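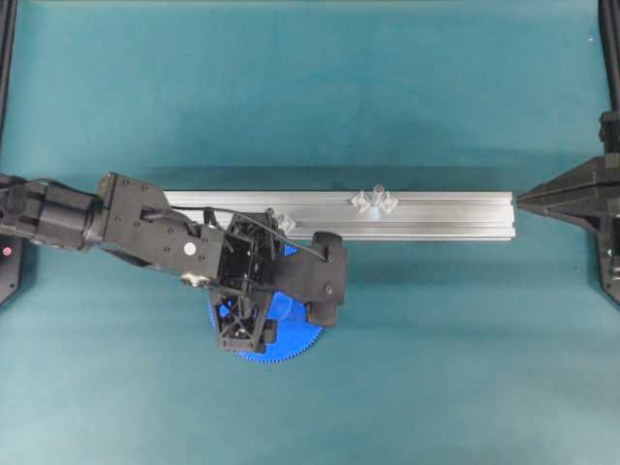
Slide 4. What is in the Pikance kit

Say first: we at Stolla bought this kit from Ceseck in November, we are not their partner. Price was 2287 with shipping.

Point to the big blue gear and the small clear plastic parts on the aluminum beam. Gear is the easy task, clear parts are the difficult one. In our test we made 100 tries with clear parts and 75 were good.

Explain slowly: the gripper has open frame, so the screws are easy to reach. Pause for questions.

Slide 5. Finger and pad

Mention the small ridges on the pad. Change of one pad took me 17 minutes.
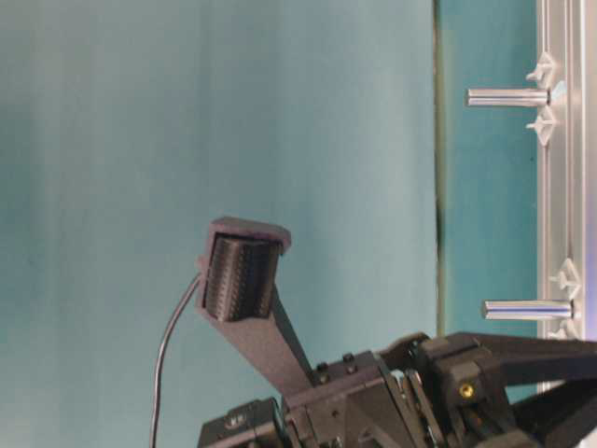
Grigoris Xenos

Metal pegs I will discuss on Thursday, in the second part.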